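I have been meaning to write about my grandmother's walnut bread for ages, and now that the evenings are dark by supper I've run out of excuses. She made it in the little house on Zervas Lane, always two loaves, one for us and one for whoever came to the door (somebody always came to the door!).

Her recipe card says "flour, enough," so I have spent 3 winters guessing. What finally got me close was letting the dough sit overnight in the coldest corner of the pantry and toasting the walnuts longer than felt safe. I also stopped chopping them. She broke them up by hand, talking the whole time, and the big uneven pieces are half the pleasure.

My cousin swears there was orange peel in it. I don't remember any, but I tried it last week and ate 2 slices standing up, so maybe she's right.

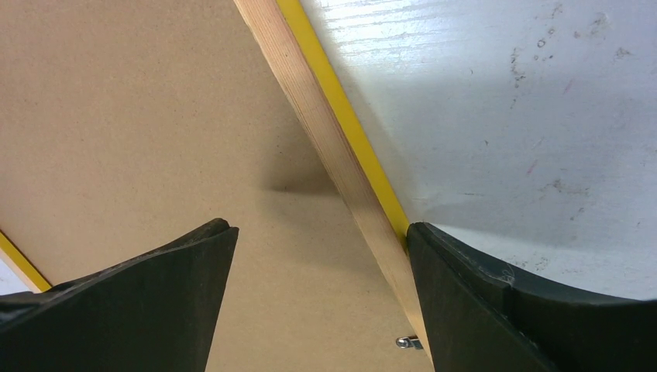

*Posted by Bujar Dimitriou, November 2019*

If you bake it, give it a good 20 minutes on the rack before you cut it, and save the heel for soup. I'll put up the soup in December, once I've talked my aunt out of her version.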